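Board is finished. Mostly. Going to get this down fast before dinner or I'll forget which slot was which and have to work it all out again, like with the last one.

So. White board, blue pieces, outlines printed on the sheet so every piece has a home. The idea is older than me, every kid has banged a shape into a hole. What I wanted was one where the pieces go in with a bit of care. Some easy, some fussy. You should be able to drop one in without looking and then get stuck on its neighbor for a while.

First go was December and it was bad. Outlines too thin, slots too tight, and I'd measured everything from the wrong corner so the bottom row crept up as it went. Nice to look at from across the room. Up close you wanted to cry. I kept it for a bit out of stubbornness and then it went under the sink to catch drips and there it still is.

Second go I drew the whole thing out on paper before touching a file. Pencil, ruler, eraser, more eraser. Skandent does the sheets for me, they take whatever I send and don't ask what it's for, and if I've put a slot on top of a line they cut a slot on top of a line. Fair enough. Means the checking is on me. 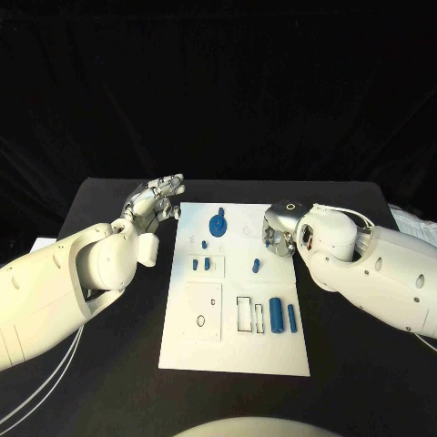 And I'm not good at checking. I'm good at being sure. Sent the drawing off, was sure, and two days later noticed I'd left a guide line in that didn't belong to any part. Called, too late, already cut. So there was a sheet with an extra line going nowhere. I used it to test fits on, which I should have planned for in the first place, a scrap sheet with all the real slots. Saved me a lot of grief. If you make one of these get two sheets. One to mess up.

Fits, then. This ate most of the time. A peg that's the same size as its hole doesn't go in the hole. Obvious when you say it. But how much smaller? Too much and it flops over and you feel cheated. Too little and it jams half way and you have to push it out from behind with a pencil. I went up and down by tiny amounts, wrote the amounts on masking tape, and stuck the tape on the pieces, and then the tape made the pieces fatter so that was a whole evening gone.

What I ended up doing was sanding. Not very clever. Fine paper on a flat bit of tile, a few strokes, try it, a few more. The long thin ones are the worst for it, you take a bit too much off one end and now it's a wedge. I ruined a few that way. They're in the jar.

The jar, by the way, is 107 pieces that don't fit anything. I know becuase I counted them one night instead of throwing them out. All blue. My sister says it looks like candy and somebody is going to break a tooth.

Color. People ask why blue and I have a real answer for once. I tried red first and red on white made my eyes buzz after an hour. Yellow vanished under the kitchen light. Green was okay but it was a sad green. Blue you can pick out from anywhere, even flat on its side, even when you've dropped it in with the pens. Gireo had a good one, strong, not navy, and I bought more than I needed since they're always about to stop making things. $78 with the shipping. Not thrilled. Still have a big pile of it so maybe it evens out.

Table has to be dark too, that one I got to by accident. I'd been working on the pale one by the window and kept losing the edges of the sheet. Moved everything over to the black top one evening to make space for groceries and there was the board, every edge of it, clear as anything. Never moved back. Black shows dust like mad though. Wipe it before you start, wipe it again after. Old T-shirt works better than the microfiber thing I paid real money for.

Same with the curtain. Black behind, nothing to look at, just the stuff on the table. It needed a hem and I did it by hand, very badly, with the wrong thread, and I'm leaving it. You only see it if you get on your knees.

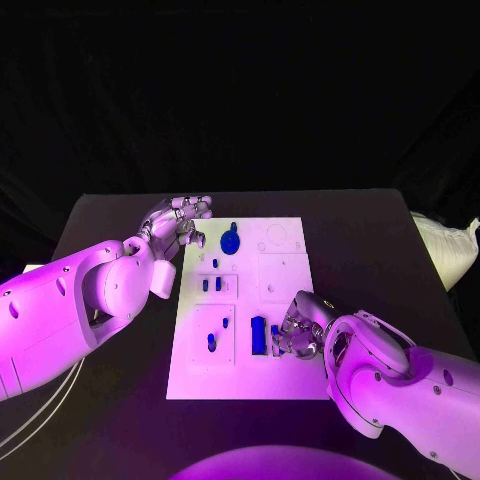 Layout was the other fight. I like to keep the small slots up high on the sheet and the big shapes lower down, so your hands start with the fussy part while you've still got patience. My brother thinks it should be the reverse, warm up with the easy ones. We argued over that through a whole pizza from Fiore. Round pieces I'll give him, those are a nice way in, there's no wrong way to turn one. That round blue knob is my favorite of the lot for exactly that reason, looks good in pink light as well, and it's the one everyone who comes over picks up first. I made it a bit bigger than I drew it. Glad I did. Then all the shapes with a direction to them get harder from there, and the slot kind, narrow with rounded ends, those are the ones that get people muttering.

Oh and light. You really notice what light does with this. In daylight the board is just white. Late in the day it goes kind of cream. Under a strong pink or purple the whole thing turns violet and the printed lines go softer, and you have to lean on the shapes more than the lines. I didn't think I'd like it. I like it a lot. Feels like a bowling alley. A couple of the outlines I'd do thicker next time so they hold up better when the color's that heavy, I think the thin ones are fine in the day and a bit weak otherwise.

Things I'd tell myself back at the start, in no order:

Round the corners of the slots. Square corners catch.

Write the version on the back of the sheet. The back! I wrote it on the front of one in marker and it's there for good.

Don't glue at night. I used Runis for one of the two-part pieces and it grabbed crooked while I was looking for my glasses. It's a strong glue I'll say that much. The piece is now a different piece.

Keep the pieces in something shallow. Deep box = digging.

Also a little bevel on the bottom end of each peg. Just a whisper of one. I held out on this for ages, thought it was cheating, then did it to one peg to prove my point and it slid in so nice that I did the rest the same afternoon. 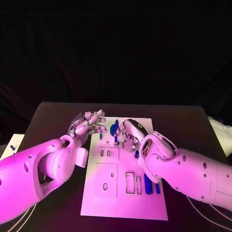

Renzo Lombardi
2/21/19 | Filed under: making stuff | 15 comments

Okay, back. Dinner was eggs.

Odd shapes. I left these out before. The plain pegs are fine, a peg stands up by itself and you can grab it from any side. The ones I can't stop redoing are the ones with a rounded top on a narrow stem. They look great. They tip over if you breathe. Where do you grab it, the top or the stem? Top feels natural but then you can't see the bit that has to go in. Stem, and your fingers are in the way of the hole. I've changed my mind on that shape more than on anything else in the set and I'm still not sure I've got the stem right. Bit thicker maybe. Bit shorter. I've got one version with a flat foot on it that stands up perfectly and is no fun at all.

Then there's the oval. Ovals are sneaky. It looks like it'll go any way up and it goes exactly two ways. I put a small round hole on the same part of the sheet, over to one side, and I've noticed people do the little one first and save the oval. No idea why. I do it too.

Cost, for whoever asked last time. I added up the receipts and it's $414 so far, which made me sit down. That's both sheets, the bad one from December, the blue, the sandpaper, the curtain, the good clamps I didn't need. You could do it for a lot less. You could do it with cardboard and corks if I'm being fair, and my nephew did, and his is pretty good, he drew faces on his.

What's left to do: thicker lines on the small rectangle. Sand the last few. Find a lid for the jar. I want to try a version where the sheet turns ninety degrees and the pieces still make sense, but I tried to draw it this morning and got a headache, so that might be a spring thing.

And somewhere to put it all. Right now it lives flat on the table and the table's supposed to be for other stuff too. Stood it up behind the door for one night and it got a bow in it, a slight one, it came out again after a day under cookbooks. So flat it is. Under the couch might work if I can get it in a sleeve or a big envelope or somthing. Open to ideas. Leave them in the comments, I do read them, I'm just slow.

Got to go, the sink board is overflowing again.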